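Sink marks on a moulded lid, supplier says "normal"

benchmouse
18 September 2021
Got first shots back from Grandano for the little enclosure lid. Sink marks on the outside face, right over the four screw bosses. You can feel them with a nail. Their reply was "normal for this wall section, will not affect function". Well yes but it's the face the customer looks at. Material is ABS, gloss finish. Do I push back or is this my own fault?

Torrel_K
Bit of both prob. How thick are the bosses where they meet the wall? If they're the same thickness as the lid or more you'll get sink every time. Thick bit cools last and pulls the skin in.

benchmouse
Same as the wall. Copied it off the 3D printed version, which looked fine.

Torrel_K
There you go then. Printed parts let you get away with all sorts.

hopperfed
Disagree that it's all design. Seen plenty of sink go away with more pack pressure and a longer hold. Ask what they ran. Moulders like a short cycle, it's their money. Had 3624 covers from Belar years ago, sink all over, went and stood at the press for a morning, they added 2 seconds of hold and the next lot were clean. Same tool, same resin, nobody cut any steel.

Torrel_K
Fine but then you're paying for the longer cycle on every part forever. And if the gate freezes off before the hold ends the extra does nothing at all. Where's the gate on this one?

benchmouse
One edge gate, on the short side. The two bosses furthest from it are the worst, now I look.

hopperfed
Far end worst = not packing out. Told you. Get them to do a gate freeze study, weigh the shots at different hold times till the weight stops going up. Takes an hour.

Torrel_K
Far end worst AND too thick. Can be both. Core out round the base of the bosses, it's steel in the tool so adding steel isn't fun, but longer core pins are cheap enough. Ask for a quote before you argue.

matte_finish
Or change the texture? Gloss shows everything. We went from gloss to a light spark finish on the Sodotbridge housings and the sink was still there but you couldn't see it unless you held it to a window. Costs less than new pins. Mind your draft angle tho, textured sides will drag if you're tight.

benchmouse
Draft is 2 degrees all round so should be ok? Boss wanted gloss. Will have to ask.

hopperfed
Texture is hiding it not fixing it

matte_finish
Customer doesnt care which. Lid looks right, lid ships.

Torrel_K
Don't sign off the samples whatever you do. Once you've approved T1 any change is on your bill. Put it in writing that the face is cosmetic. Is it marked cosmetic on the drawing?

benchmouse
...no. Drawing just says gloss.

Torrel_K
Ah. Then you may have to be nice to them.

benchmouse
Ok update. Rang Grandano. Chap on the phone was decent about it. They'll run the hold time trial for nothing and send 10 from each setting, and quote for longer pins seperately. Also asked Dela Peña for a second opinion on the boss design, they did our last tool. They said take the boss wall down to just over half the lid thickness and add small ribs so the screws don't split it. Going to measure all the lids on the big table when they come, then put 100 through assembly if any look good. Reissuing the drawing tonight with the cosmetic face marked.

hopperfed
Good. Number the bags by setting or you'll mix them up, I've done it. And leave them a day before you measure, ABS moves a bit after it's out. 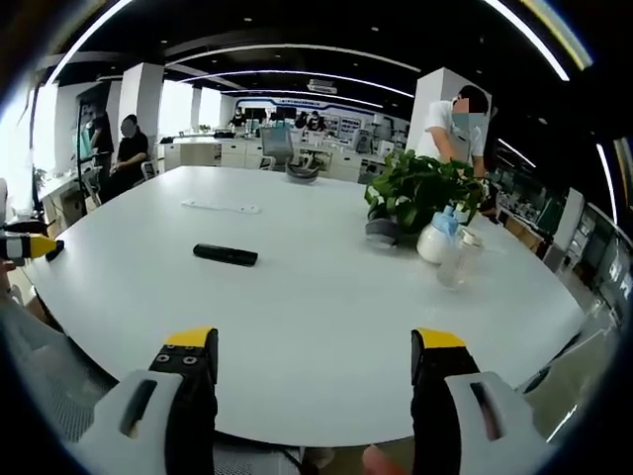 Also get the actual shot weights off them, written down, for each setting. If the weight's flat and the sink's still there I'll buy Torrel a pint and you can go and pay for the pins.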